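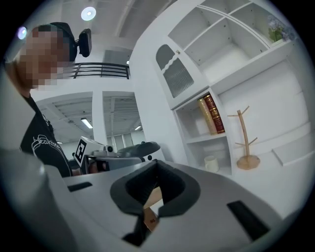
# Trosholm 发布录屏工具 Cadard 新版本:长录不断、字幕本地生成

**5月,供媒体即时发布**

Trosholm 今天放出 Cadard 新版。桌面端、手机端同步更新,老用户打开软件就会收到提示,不用重装。

先说重点:

- 长时间录制重写了底层,文件边录边存
- 字幕识别改成在本机跑,断网也能用
- 剪辑页面换了新时间轴
- 导出可以排队,最多一次 16 个任务
- 免费版继续保留,无水印

## 录到一半崩掉的问题

这是反馈里骂得最多的一条。旧版把整段录像放在临时文件里,点"停止"才封装,中间电脑一死机,前面全没了。新版改成分段写入,每段单独封好。再次打开 Cadard,会弹出"恢复上次录制",点一下就接上。最后几秒可能还是会丢,这个我们承认,还在改。

公测期间共收到 4,000 份录制日志,其中 3,877 份一次完成,没有触发恢复。剩下的大多是磁盘写满。所以新版加了磁盘余量提醒,空间低于 800 MB 时右上角变黄,再低就自动停录并保存,不会硬撑。

## 字幕

以前要上传音频,等服务器返回,公司内网用户基本用不了。现在模型随安装包下载,识别全在本机。中文、英文、丹麦文、挪威文、西班牙文、葡萄牙文先上,其他语种陆续补。普通话识别准确度比旧版好不少,方言暂时别抱太大期望。

字幕可以直接在时间轴上改,改完视频里的位置跟着动。支持导出 SRT 和纯文本。双语字幕放在"实验功能"里面,默认是关的,需要手动打开。

字幕模块由合作方 Haugen 提供,Cadard 负责界面和时间轴对齐。双方合作已续约,后续更新会跟着 Cadard 的版本一起走。

## 剪辑和导出

新时间轴支持多轨:屏幕、摄像头、麦克风、系统声音各一轨,可以分开静音,分开裁。很多老师提过想把自己的头像窗口在某一段藏掉,现在选中那一段按 H 就行。

静音片段自动标灰,要不要删自己决定。快捷键可以自定义,旧版的那套也保留了,在设置里切回去即可。

导出队列放到后台,关掉剪辑窗口也不影响。格式有 MP4、MOV、GIF。手机端暂时没有 GIF,下个版本补上。

## 团队版

团队版新增与 Vilar 的对接。录完直接传到 Vilar 项目空间,链接自动复制到剪贴版,权限跟着项目走。管理员可以关掉外部分享,也可以给链接设过期时间。Vilar 对接目前只支持桌面端,需要管理员先在后台授权一次。

教育机构可申请团队版折扣,申请入口在官网"教育"页面,审核后邮件通知。

## 价格与获取

免费版:录制不限时长,单轨剪辑,字幕每月有额度。
专业版:多轨、不限字幕、导出队列。价格不变。
团队版:按席位收费,含 Vilar 对接。

已经订阅的用户自动升级,不另外收费。旧版工程文件可以直接打开,但用新版保存之后,旧版就打不开了,请先备分。

安装包在 Trosholm 官网下载页。应用商店审核进度不一样,有的地区可能晚一些才能看到更新,晚上 8 点前后刷新一次比较容易刷到。

## 已知问题

- 外接双显示器、缩放比例不同的时候,鼠标高亮会偏一点
- 蓝牙耳机录系统声音偶尔有杂音,换有线可以避开
- 部分老显卡导出 MOV 速度慢

修复补丁正在测试,会随小版本推送。

## 关于 Trosholm

Trosholm 做录屏、剪辑和字幕类软件,主要产品为 Cadard,用户包括教师、客服团队、独立开发者和视频作者。

## 媒体联系

Trosholm 媒体组。试用授权、软件截图、标志文件请通过官网"新闻"页面的表单索取,请注明媒体名称和截稿时间。

— 完 —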